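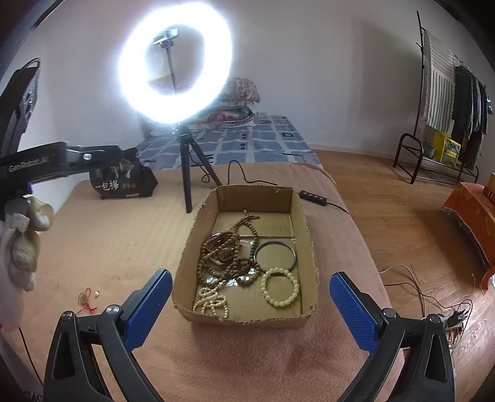
Is the unit on Dolum Street still worth chasing? At that strata fee, only if they come down on the price.

Print this page | E-mail this page

2024-10-12

Second inspection this morning. Two bedrooms, level three, one car space. Walid Geagea had the keys and left me alone to look through, so I ran the taps and opened every cupboard. Water pressure is fine. The bathroom fan is noisy.

Strata is $2000 a quarter, up since August. The minutes mention concrete repairs on the balconies and a quote from Istitz, with no figure given. I've asked for it in writing. There are 21 units in the block, so any levy won't be spread far.

The Wereo place is cheaper to run — but it faces the highway and has no lift. Mum still prefers it.

Rang the bank after lunch and was on hold for ages. Pre-approval stands. Building report to be booked before I make an offer.

Print | E-mail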